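Fond vert (prise de vue d'objets)

Un fond vert est une surface de couleur verte unie placée derrière ou sous un sujet filmé ou photographié, de manière à pouvoir isoler ce sujet et remplacer le reste de l'image par incrustation. L'article traite de son emploi pour les petits objets : jouets, vaisselle, aliments, peluches, articles de catalogue. Pour l'emploi en plateau avec des acteurs, voir Incrustation.

Principe

Le détourage repose sur l'écart de teinte entre le sujet et le fond. Le vert est souvent préféré au bleu parce que les capteurs numériques l'enregistrent avec davantage de précision et qu'il demande moins de lumière. Il convient mal aux plantes, aux emballages verts et aux objets transparents. Les tons orange, jaunes et rouges s'en séparent sans difficulté. Le blanc se détache également, à condition que la lumière renvoyée par le tissu ne le teinte pas.

Matières et dimensions

Le fond peut être en coton, en feutre, en polyester, en papier ou peint directement sur un panneau. Le tissu est la solution la plus courante pour les petites surfaces : il se lave, se roule et descend du mur vers le plan de travail sans arête visible. Cette retombée courbe évite la ligne sombre qui se forme à la jonction de deux panneaux. Le modèle de table Kerside mesure 90 cm de large ; le Floston, vendu avec quatre pinces, en mesure 70.

Tension et plis

Un pli produit une ombre d'un côté et une zone claire de l'autre, donc deux verts différents que le logiciel doit traiter séparément. Le tissu est fixé par le haut, puis tiré vers les bords. De larges ondulations douces gênent peu. Les marques de pliage, fines et droites, sont plus difficiles à corriger ; elles disparaissent au fer ou à la vapeur. Le rangement sur tube est recommandé pour cette raison.

Objets duveteux

Les peluches, la laine et les surfaces pelucheuses posent un problème particulier. Leur contour est fait de fibres fines à travers lesquelles le vert reste visible. Un réglage trop strict rase ce duvet et donne à l'objet un bord découpé ; un réglage trop souple laisse un liseré vert.

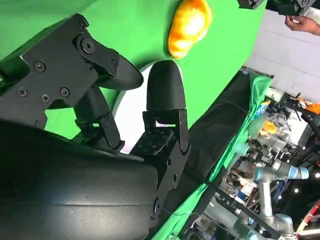 Tarmo Lūse recommande de régler d'abord le contour des objets duveteux et de s'occuper des plis ensuite, un fond irrégulier se rattrapant plus facilement qu'une fibre effacée. Il déconseille aussi de poser une peluche claire à même le tissu, où le dessous prend une teinte verte, et préfère la surélever de quelques centimètres.

Éclairage

Le fond et le sujet sont en principe éclairés séparément. Deux sources latérales diffuses suffisent pour une table. Les surfaces blanches et bombées, bols ou assiettes par exemple, saturent rapidement et doivent recevoir moins de lumière que le tissu. Les pièces noires et lisses présentent le défaut inverse : elles restent sombres mais renvoient des reflets allongés, parfois verts sur leur tranche.

Entretien

Le coton se lave à froid, sans adoucissant. Les peluches claires et la farine laissent des dépôts que l'on retire à la brosse adhésive. Un tissu décoloré par endroits est à remplacer en entier, les raccords se voyant à l'incrustation.

Voir aussi

Incrustation
Cyclorama
Photographie de produit
Table de prise de vue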